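4 min read

Clearing the table again

The table in our back room is supposed to be for eating at. For most of the winter it has been for post, jigsaws, library books and the bits of toys that come out of coat pockets. In May I decided it had to be cleared every evening before bed, and I've more or less kept to it.

It's a wooden table with a lot of grain, and small things are easy to miss when the light goes. We bought it second-hand when we moved to Grelville and I have never got round to doing anything to the top. I did buy a tin of Bralik oil for it. The tin is still under the sink.

The worst things to clear are the small ones. Books stack, plates go to the kitchen, but small toys need picking up one by one and they all have to go somewhere. Alphabet blocks are the main offenders with us. They were a present from my sister and they get used nearly every day, mostly for making long lines that go from one side of the table to the other. I don't mind the lines. I mind finding a block in the bread bin.

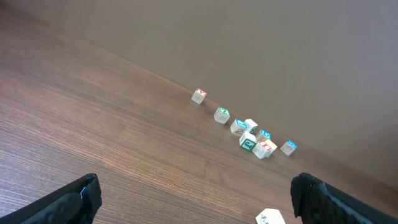
I used to keep all the toys in one big box, and that was the mistake. Small blocks sink to the bottom of a big box. To get at them you have to tip the whole thing out, and then you have two jobs. So I went to Flondo and bought two of their shallow tubs with lids. They were on the shelf in three sizes and I took the smallest, 19 cm across. One is for blocks and the other is for everything that isn't a block but is the same sort of size, such as dice, counters and the odd marble.

The tubs live on the low shelf by the door where they can be reached without asking. I put a strip of masking tape on each lid and wrote on it in felt pen. The tape has already started to curl at the corners, so I will have to do it again with something better.

The way we do it now is that the tub comes to the table at teatime with the lid off. Blocks go in from the far side first, as those are the ones that get pushed against the back and forgotten. Then a wipe down with a damp cloth, along the grain, and a dry one after. I do the edges last. It takes less time than one song on the radio if I don't stop to read the post.

Some evenings it doesn't happen. If there's a word half spelled out I'll leave it, and we eat at the other end.

I did try a tray for a while, with the idea that the blocks would stay on it and the whole lot could be lifted away. They didn't stay on it. The tray is now under the plant pots and does very well there.

Next job is the drawer under the table, which has 24 felt pens in it and I think two lids. I'm putting that off until the weather is bad.

Recent posts
The coat hooks, finally
What I keep under the sink
Soup from the end of the veg drawer
Moving the bookcase on my own

Contact | © Amarasinghe | Back to top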